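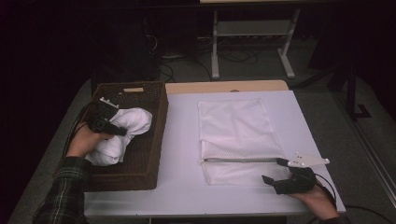
Mesh bags and the linen basket

A warm thank-you to everyone who stayed on after the Saturday lunch to help sort the table linens, and especially to Sheila Bramwell, who brought cinnamon rolls (all 11 gone before I got one!). We're trying something new this month. White cloths go in the wicker basket as always, but the small ones should be zipped into a white mesh laundry bag before they go in the wash, so they don't wander off inside somebody's pillowcase like they did in March. Please close the zipper all the way, and no more than 3 cloths to a bag. Mi-kyung Yook has spare bags if you need one, and she'd love to have the old green tablecloth back if it's at your house.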